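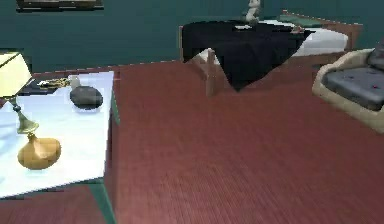
The Arumugam Furniture Bank is a nonprofit organization that collects used household goods and gives them free of charge to families leaving shelters or temporary housing. It serves the town of Skevby and the nearby district of Draltum.

History

The organization was founded by Sharada Nambiar, a former housing caseworker, and Prakash Rodrigues, who owned a moving company. For its first two years it had no warehouse, and donated items were stored in a rented garage until they could be delivered. It later leased a former printing plant on Esitz Road, which remains its main site. A fire in August of its fourth year destroyed most of the bedding stock. Deliveries resumed the following month with help from churches in Draltum.

Operations

Clients are referred by social workers, schools and clinics; the bank does not accept walk-in requests. Each household may choose up to 13 large items, along with kitchenware and linens. Mattresses are accepted only if unstained and must be inspected before pickup. Cribs and car seats are not taken.

In its most recent reporting year the bank served 621 households and received 1,273 separate donations. Most of its funding comes from individual gifts and delivery fees paid by referring agencies.

Leadership

Nambiar served as director until her retirement. She was succeeded by Gemma Goodall, who was appointed on 18/10/2024. Dinesh Pillai manages the warehouse.

See also

Diaper bank
Tool library
Transitional housing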